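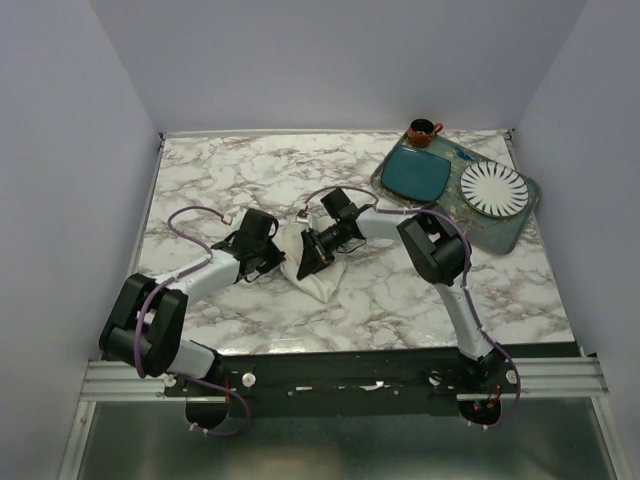

Vedden has begun the second stage of its household handling programme, in which pairs of robot arms are guided through everyday tasks so that a learning system can be trained on the recordings. The stage opened on 23 Jan 2022 and will run until April.

The programme, known as Hadia, is concerned with soft items such as cloths, napkins and small towels. Objects of this kind change shape whenever they are touched, and a set of fixed instructions written for one starting position is seldom of use for the next. Vedden has chosen to collect a large body of worked examples, each carried out under the control of a trained operator and stored together with the camera view and the movements of both arms.

The first stage produced 300 recordings of a single task, the folding of a cloth by two arms working together. The target for the second stage is 2000, spread over several tasks and including cases in which the cloth starts out crumpled. Tableware will remain on the work surface during many of the sessions, so that the system also learns from tables that have not been cleared.

Felicja Kurek, who leads the collection work, said that variety was the main concern at this point. "We have enough examples of a cloth that begins flat and square to the table," she said. "We have far fewer where the operator has to find a corner first. Those take longer to record, and the operators need more practice before the results are fit to keep."

Operators attend a training period before their recordings are accepted. Each example is then checked by a second member of staff, who marks the points at which the grippers take hold of the fabric and let it go. Attempts that fail are kept in a separate set. Under the rules adopted for this stage, an attempt may be stopped and started again, but the recording may not be edited afterwards.

The software used to store and label the material has been supplied by Istari. Lech Kozłowski, who is responsible for the technical side of the programme, said that the labelling rules had been rewritten after the first stage, when reviewers were found to differ on what counted as a finished fold. A set of 200 recordings has been labelled again under the new rules and will serve as a reference for reviewers.

A first version of the trained system is to be tested at Kwiatkowski once recording has ended. Vedden has not yet decided whether the examples will be made available to outside researchers. Applications for operator places in the present stage are now closed.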